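Stonbridge Furniture Bank to Move Into Former Carpet Store in April

November 24, 2022

The Stonbridge Furniture Bank will leave its rented garage units on Wei Street and move into the former Hellska carpet store in April, the group said this week.

The new space gives the charity a loading dock, a heated sorting area and room for a proper showroom, where families can pick out what they need. At present most clients choose from a printed list and see the furniture for the first time when it comes off the truck.

"People were taking a couch sight unseen and then living with it for years," said Jiahui Shi, the director. "We had one family get a sectional that would not go up their stairs. It went back on the truck and they waited another month."

The furniture bank supplies beds, tables, dressers and sofas to households moving out of shelters or starting over after a fire. Referrals come from schools, churches and the county housing office. Fifty-one households are on the waiting list, up from 13 at the same time last year. Shi said most of the increase came after the Zasham Apartments closed over the summer and tenants had to find places on short notice.

The Hellska store has been vacant for two years. The building's owner, Thirumalai Kurian, agreed to a five-year lease at half the asking rent, with the furniture bank paying for heat and snow removal. Kurian said he had talked with a gym and a discount grocer before settling on the charity.

"The gym wanted to take out a wall," he said. "These folks wanted it the way it was."

Some work is still needed. The front windows have to be replaced, and the fire inspector has asked for a second marked exit at the rear before the public is let in. The town planning board approved the change of use without discussion at its last meeting. Parking will be in the lot behind the building, which is shared with the dentist's office next door.

Pickup service for donated items will be cut back to 2 days a week during the move and should return to its normal schedule once the new dock is in use. The group will keep taking small items such as lamps, dishes and bedding at the Wei Street units until the end of winter.

Beds and mattresses are in shortest supply. Sofas are offered more often, but many are turned down at the door. Drivers will not take anything with rips, pet damage, a smoke smell or signs of bedbugs, and sleeper sofas are no longer accepted at all on account of the weight. Donors are asked to vacuum under the seat cushions and send a clear picture of the piece before booking a pickup.
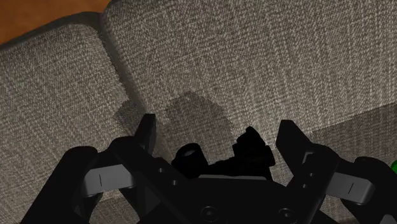
Gray woven upholstery. Sofas have to be free of rips and stains to be accepted.

A $50 pickup fee, introduced last year to cover fuel, will stay in place. It is waived for donors who bring items in themselves and for anyone giving a complete bed. Shi said the fee brought some complaints at first but has not reduced the number of calls.

The group is looking for help with painting the showroom and putting up shelves over the winter. No experience is needed for the painting. Anyone who can lend a box truck for the move itself should call the office and leave a message with the size of the truck and the dates it is free.

An open house is planned after the move, with the date to be set when the inspection is finished.

14 shares | 6 comments

Related
Zasham Apartments Tenants Still Seeking Deposits
Planning Board Puts Off Vote on Wei Street Sidewalks
Library Book Sale Brings In More Than Last Year
Where to Drop Off Winter Coats in Stonbridge

Contact the newsroom | Corrections | Copyright 2022. All rights reserved. | Back to top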